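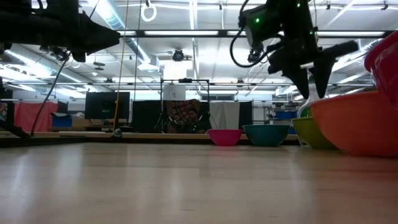

Week 6. Chores as a test of automation

Putting away dishes is a common first job for a household robot, and stacking bowls is one of the smallest pieces of it. An adult does it without looking. For a machine it breaks into several separate problems, and most of this session goes through them in order. Take bowls of different sizes, as with the magenta-pink, teal, lime-green and orange ones on the table, which are to go one inside the next. The machine has to find each bowl, decide which is larger, pick one up by the rim, and let go of it in the right place. The red bowl behind the orange one is tilted, so a grasp planned for a level rim will not suit it. Clear plastic is a further difficulty. The transparent object between the lime-green and orange bowls has a faint outline, and depth cameras often return poor readings on material like that.

1. Grasping

A parallel gripper has two fingers that close toward each other. On a bowl, the usual choice is to put one finger inside the rim and one outside. This works if the wall is thin enough and the neighboring bowl leaves room for the outside finger. When bowls stand close together, the arm may have to push one aside first. Pushing counts as a step and can fail like any other.

2. Order

Nesting has to go from large to small. If the program places a small bowl first and then finds a larger one, it must undo work. Size judged from one camera is unreliable, as a near bowl looks bigger than a far one. Use a second view or a known table height.

3. Release

Students tend to underrate this part. A bowl dropped slightly off center lands on the rim of the one below and sits crooked. The gripper also needs space to open inside the stack.

What counts as done?

For the course we use the Gillcombe task sheet. A trial is a success only if every bowl is nested, none has left the table, and no person has touched anything after the start. Partial stacks are recorded separately. The time limit is 96 seconds.

Our practice data set, Hidel, has 200 trials of bowl stacking and 40 of mixed tableware. Keep the two groups apart when you report results. A system tuned on bowls alone can score well and then fail at a mug handle.

Home and shop floor

The shop floor is the easier case. Parts arrive in a known position, the lighting stays the same, and one motion may be repeated 300 times in a shift. The Kurtuluş reading covers a packing line where the trays were redesigned to suit the gripper. A kitchen cannot usually be rearranged that way. The Bemance reading takes the opposite view and argues for changing the kitchen. Read both before Wednesday.

So, can machines do chores yet? Single chores under fixed conditions, yes, in many cases. A whole kitchen after dinner, with wet dishes, food scraps and a cat on the counter, is still a research problem.

For next session

Write one page on a chore you do at home. List the steps, mark the one you expect a two-finger gripper to fail at first, and say how you would measure that failure. Bring a printed copy.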